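How Do Scientists Find the Tiny Magnets Inside You?

Did you know that you are full of magnets? It's true! They are much too small to stick you to the fridge (sorry), but they are in there, in your fingers and your nose and the glass of milk you had at breakfast. Scientists have learned how to talk to these magnets with radio waves, and the magnets talk back. Let's find out how!

Start with something very small

Everything is made of atoms. Your shoes are, the ocean is, and so is your cat. In the middle of every atom is a tiny lump called the nucleus (say it NEW-klee-us). If you have more than one nucleus, you call them nuclei (NEW-klee-eye), which is a great word to say out loud.

Some nuclei act as if they are spinning. Scientists call this "spin," even though the nucleus isn't really twirling like a top. Spin makes the nucleus behave like a little bar magnet, with a north end and a south end. Hydrogen is the best one of all for this, and water has lots of hydrogen in it. So do you, because so much of you is water!

Most of the time these little magnets point every which way - up, down, sideways, all jumbled together. But put them inside a big, strong magnet and a few more of them line up with it than against it. It's only a small difference, but it's enough to work with.

Give them a push

Think about a swing at the playground. If you push at just the right moment, again and again, the swing goes higher and higher. If you push at the wrong moments, you get a wobbly swing and a grumpy friend. Matching your pushes to the swing is called resonance.

Nuclei have a favorite rhythm too. When a radio wave comes along with exactly the right rhythm, the little magnets tip over. Then, when the radio wave stops, they wobble around and send out a faint radio signal of their own. A coil of wire can pick it up! The whole trick has a long name, nuclear magnetic resonance, and people shorten it to NMR.
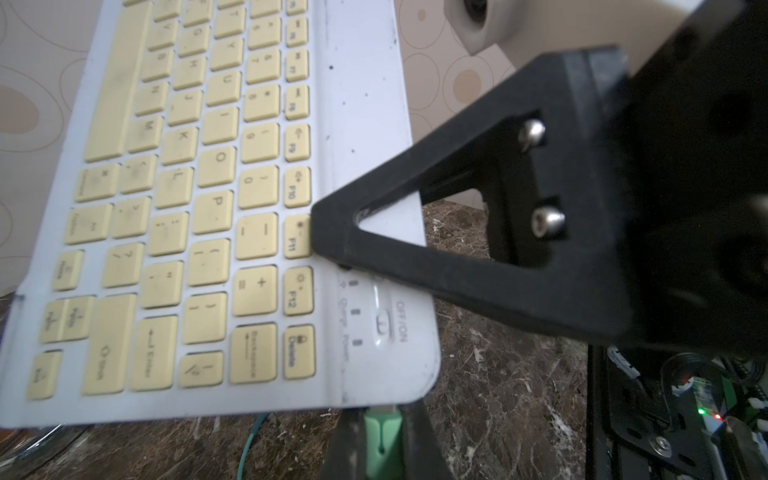 Pascal Guérin says the part he loves best is the listening. The signal is so faint, he told us, that he often repeats a measurement 300 times and adds all the answers together. Each one is fuzzy by itself, but the real signal keeps landing in the same spot and grows, while the fuzz partly cancels itself out. "It's like hearing your name whispered in a noisy cafeteria," he said. "Once is hard. Say it 300 times and you'll turn around!"

What can you learn from a wobble?

So much! A hydrogen nucleus in one kind of molecule wobbles at a slightly different speed from a hydrogen nucleus in another kind. By looking at all the speeds, a chemist can work out how the atoms are joined up, a bit like guessing what's in a wrapped present by shaking it.

Doctors use the same idea in MRI machines, the big tubes that make pictures of the inside of your body. An MRI scan doesn't hurt, but it is LOUD. The banging and buzzing come from coils of wire in the machine that get shaken when electricity switches on and off inside them.

Try it: a compass and a swing

You can't do NMR in your kitchen, but you can see one piece of it. You'll need a compass and a fridge magnet.

Put the compass on a table and wait until the needle is still.
Bring the magnet close, then pull it quickly away.
Watch the needle swing back and forth before it settles down.

That swinging is a little like what the nuclei do after the push. Now try moving the magnet near and away, near and away, in time with the needle. Can you make the needle swing wider? If you can, you've found its rhythm!

Words to know

Nucleus: the tiny lump in the middle of an atom.
Spin: what makes some nuclei act like magnets.
Resonance: pushing in time with something's own rhythm.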